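Ondau two-arm drinks and prep kit: site safety checklist with comments
Supplier: Marchand
Site: Serkalville demo room
For: Zostaseck, purchase review, November
Filled in by: reviewer, on the day, typed up same evening

Marks: OK / FIX / ASK. Comments under each line where I had any. Scores at the bottom are mine only.

1. PAPERWORK

1.1 Manual supplied, right version for the kit - OK
162 pages. Index is poor. Stop and restart procedure is on page 14 and should be on a card by the table.

1.2 Risk assessment from supplier - ASK
Covers one arm. We are being quoted for two. Marchand say the two-arm version is in draft. Not signing without it.

1.3 Service terms - ASK
Call-out within 10 working days. Too slow for us, want that shortened or a loan arm.

2. TABLE AND MOUNTING

2.1 Table surface marked out - OK
Blue tape grid on brown paper. Good for putting things back in the same place. Paper won't last in a real prep area, ask what they fit for customers.

2.2 Mount firm - OK
Pushed it by hand with power off. No movement I could feel. Bolt settings to be written in the log, column was blank.

2.3 Arms can't meet over the middle - FIX
Software limit is set but the installer had to look up where. Want it shown on the main screen. Also want a printed drawing of the reach of each arm, with the shared bit shaded.
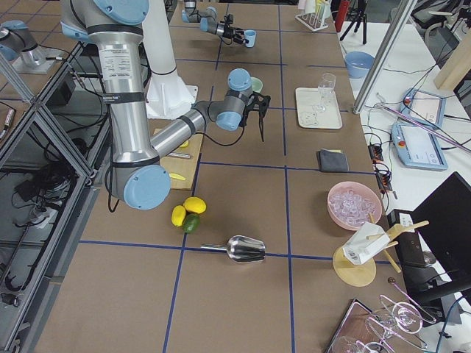 Item 2.3, both grippers over the table. Cup held by the far one.

2.4 Grippers let go safely on power loss - ASK
Told they hold. Manual says "hold or release depending on fitting". Which fitting are we buying??

3. SHARPS AND GLASS

3.1 Knife kept to an agreed spot - FIX
Lives on the cutting board with the fruit. No outline on the board for it, so nothing to tell the operator which way round it goes. Blade guard when not in use please. Would also accept a blunt training knife for the first weeks.

3.2 Stemmed glasses - FIX
Dark tray at the corner of the table, glasses on their sides and overlapping. Needs a divided tray. Broken glass procedure is one line in the manual, needs to say who clears up and that the arms are stopped first.

3.3 Ice - ASK
Scoop and bowl are fine as tools. What about melt water on the paper, and drips near the wrist cables? Sealing rating quoted for the arm, nothing quoted for the gripper.

4. STOPS AND PENDANTS

4.1 Stop button on each pendant - OK
Pressed both. Pressed both again with the arms moving at slow speed. Fine.

4.2 Stop reachable from every working position - FIX
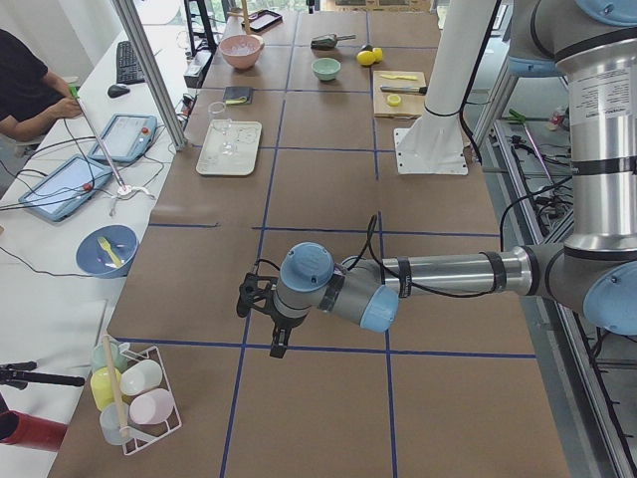
Reach to the stop is my main worry with this kit and I want it sorted before we talk price. The quote includes no fixed stop on the table itself, only the ones on the pendants. Both pendants lie on the white desk to the left, one further back than the other, so anyone working from the rail side has the whole table between them and a red button. They also look the same, blue frame and all, and I'd want a big label on each saying which arm it belongs to. Marchand can add a fixed stop each side as an extra, part 203 on thier price list. Should be in the base price.

4.3 Restart needs a deliberate action - OK
Two presses and a confirm. Good.

5. CABLES AND FLOOR

5.1 Cables off the working surface - FIX
Pendant cables run loose over the desk. Clips or a channel.

5.2 Cables under and beside the frame - FIX
Tangled. Trip and snag risk, and no chance of tracing a fault quickly. Label both ends.

5.3 Power strips - FIX
Shouldn't be that near the edge of a table where there's ice about. Raise and fix to the frame.

5.4 Hand tools put away - FIX
Pliers left on the rail side. Small thing but it's on the list.

6. PEOPLE

6.1 Operator training included - OK
One day for two staff. Want a refresher at six months, have asked.

6.2 Standing area marked on floor - FIX
None. Tape would do.

6.3 Seated work next to the table - ASK
Is the desk inside the arms' reach at full stretch? Drawing from 2.3 would settle it.

7. CLEANING

7.1 Food contact parts listed - ASK
Fingers only, acording to the manual. What about the wrist?

7.2 Wipe-down with power off - OK
Instructions clear, pictures decent.

REVIEWER'S VIEW
Arms OK, stops work, training OK. Set-up round them not ready for a kitchen. Don't order until 1.2, 2.3, 3.2 and 4.2 are closed in writing. The rest can be done at install. Second visit to be booked once the two-arm risk assessment turns up, same checklist, FIX lines first.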